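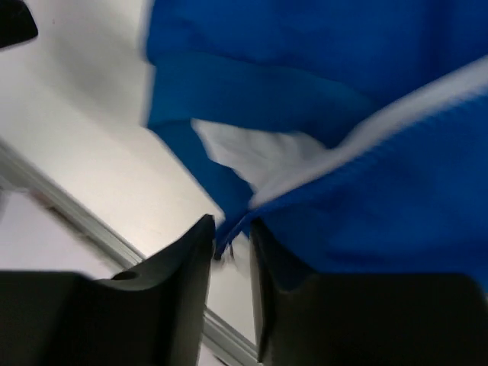 Blue knit fabric with a white stripe

Home | Rooms | Floors | How-To | Shop Samples | Contact

How to Measure a Room (and a Staircase) for New Carpet

I put off replacing our carpet for years, and most of that was fear of the measuring. I pictured myself ordering a giant roll and finding it two inches short at the closet. Well, I finally did it, in July 2019, in a house with one L-shaped living room, a hallway and a set of stairs that turns at the top, and it was so much easier than I'd built it up to be! So let me walk you through how I did it.

What you need

A steel tape measure that locks, at least 25 feet long. Graph paper. A pencil, and an eraser because you will use it. A second person is nice for long walls, but I managed the hallway alone with a heavy book on the end of the tape.

Step 1: Sketch before you measure

Draw the shape of the room first, with no numbers on it. Put in every doorway, closet, bay window, fireplace and floor vent. It doesn't have to be pretty (mine looked like a boot). Mark which way is north or where the street is, so you don't flip the page around later and get confused - I did that twice.

Step 2: Measure the longest and widest points

Go wall to wall at the longest part of the room, and then at the widest. Measure at the floor, above the old carpet but below the top of the baseboard. Walls bow, especially in older houses, so take each measurement in a couple of spots and write down the bigger one.

Go all the way into the doorways, to the middle of where the closed door would sit. That's where the seam or the metal strip goes. If the closet is getting carpet too, measure right to its back wall. My first try stopped at the closet door, and I would have been short by the whole depth of it.

Step 3: Turn odd shapes into rectangles

For an L-shaped room, you have two choices. You can treat it as one big rectangle and accept some waste, or split it into two and have a seam. I wanted no seam in the middle of the living room, so I went with the big rectangle and used the leftover corner piece in a closet upstairs.

Step 4: Add your extra

Add four inches to the length and four to the width of each room for trimming. If your carpet has a pattern, you also have to add for the repeat, and the label on the back of the sample should tell you how long that is. Mine was a plain loop from the Winileck range, so I got to skip this part. Hooray.

Step 5: Fit it to the roll

This is the bit that tripped me up. Carpet comes in set widths, and 12 feet is the common one where I live. If your room is 13 feet wide, you can't just buy 13 feet. You'll need a second strip and a seam, or a wider roll if the maker sells one. Draw the roll on your graph paper as a long band and slide your rooms around on it. Keep the pile running the same way in every piece, or two pieces of the very same carpet can look like different colors when they meet in a doorway.

Step 6: The stairs

Measure one step from the back of the tread to the front edge, around the nose, and down the riser to the next tread. Use a soft sewing tape for this, it bends around the nose much better than steel. Check a few steps, take the biggest number, and multiply by the number of steps. Then measure the width at the widest step. For steps that turn a corner, measure each one separately as if it were a full rectangle. It feels wasteful, I know.

Step 7: Work out the square feet

Multiply length by width for each piece you're cutting from the roll, extra included, and add it all up. My total came to 745 square feet with the stairs. Stores near me quote by the square yard half the time, so divide by nine if you need that. Pad is figured on the floor area alone, so keep those numbers on a separate line.

Step 8: Get it checked

I took my drawing to Ginting, the flooring place across town, and Adi Jugah at the counter went over it with me. He asked about the floor vents, which I'd drawn in, and about the height of the bottom of the doors, which I hadn't thought of at all. Thicker carpet can make a door drag. I went home and measured the gap under all of them, and two had to be trimmed. If your store offers a free measure before you order, take it even when you've done your own. Then you can compare the two and ask about any number that's way off.

Keep the sketch when you're done. Mine is folded up in the kitchen drawer with the receipt, and I plan to pull it out again in September when we do the back bedroom.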